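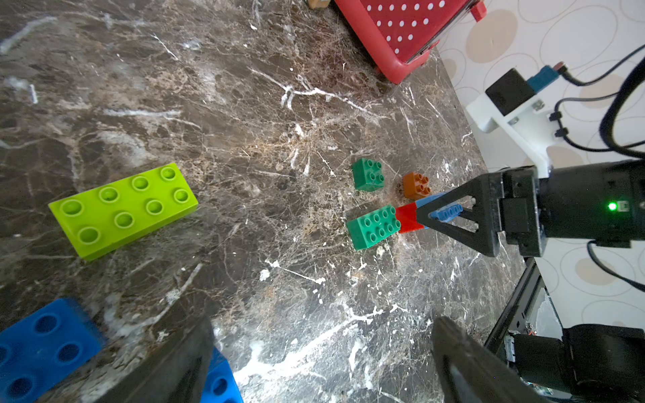
How many toy bricks does a small child need? Fewer than the store would like to sell you, and for us one bin that a kid can carry turned out to be the right amount.

I've been meaning to write about the bricks for a while. We have owned the big kind, the ones made for toddler hands, for 4 years now. They came into the house in three ways: a starter set from my sister, a bag from a yard sale, and a tub my father-in-law brought over in January with the lid taped down. The tub was the problem. Until then everything had fit in one place.

The tub went in the hall closet and came out on rainy days. When it came out, it got dumped, and then the whole living room was bricks for the rest of the afternoon. My son would build for ten minutes and then wander off. With the small bin he'd stay at it for most of an hour. I noticed this a few times before I did anything about it.

What I did was sort. I took everything to the table after bedtime and made piles. Plain 2x2 bricks in one, plain 2x4 bricks in another, odd pieces in a third. The odd pieces were mostly from sets we don't have the rest of: a slope, half a window, a flat plate with a chewed corner. I kept the plain ones and a few of the odd ones he asks for by name (the door, the thing he calls the ladder). The remainder went in a bag for the preschool, which was glad to have them.

The bin we use is a Homex, the low one with the cutout handles. I tried a taller Flolico basket first and didn't like it. Anything in the bottom half might as well not exist, so the kid tips it over to see what he has. With a low bin he can push his hand through the pile and find what he wants. It slides under the bench when he's done, and he can do that part himself.

Colors: I thought he'd want more of them sorted, so I made him a row of cups, one for red, one for blue, one for green. He ignored it. He likes two greens next to each other, the yellowish one and the regular one, and will tell you they are different. He does not care where they are stored. I took the cups back to the kitchen.

We build at the table more than on the floor these days. A hard, flat top is better than the rug, where anything over four bricks tall leans and falls. The drawback is noise. Bricks on stone are loud, and a dropped handful at six in the morning will wake the house. A friend of mine, Brayan Villanueva, puts a dish towel down under his daughter's, and that does help with the noise, but the towel bunches up and then you have the rug problem again. We've settled on no bricks before breakfast.

The other thing about a patterned tabletop is that small dark pieces get lost on it. It hasn't been an issue with bricks this size. I expect it will be when we move to the smaller ones.

Washing, because my mother asked: I put them in a mesh laundry bag and run them through warm water in the sink with dish soap, swish them around, rinse, and lay them studs down on a towel overnight. Water sits in the hollow undersides, so after the first hour I pick up each one and shake it. I did try the top rack of the dishwasher once. They came out clean, but a couple of them had flipped and were full of gray water, and one ended up against the heating element. The sink is less trouble.

As for what he makes, it's mostly lines. He joins bricks end to end until he has something long, and it's a train or a road or a fish, depending. I used to show him how to overlap them so they'd hold better, and he'd wait politely for me to finish and then take it apart. The lines break in the middle when he picks them up — he knows this and holds them with both hands now. Last week one of them was a bus that went to Arkolby, a town he made up. The bus had one passenger, a brick with nothing on top of it.

I still have a short list. I'd like a second flat base plate, since the one we have is usually serving as the roof of something. I'd like a lid for the bin. I also need to tell the grandparents, nicely, that we're set for bricks until at least his birthday, and that books would be good, or socks.

The door piece has been missing since yesterday. I've checked the couch and the heating vent. Next is the bottom of the toy stroller, which I haven't emptied in a long time.

Posted 17 February 2019 in Toys, House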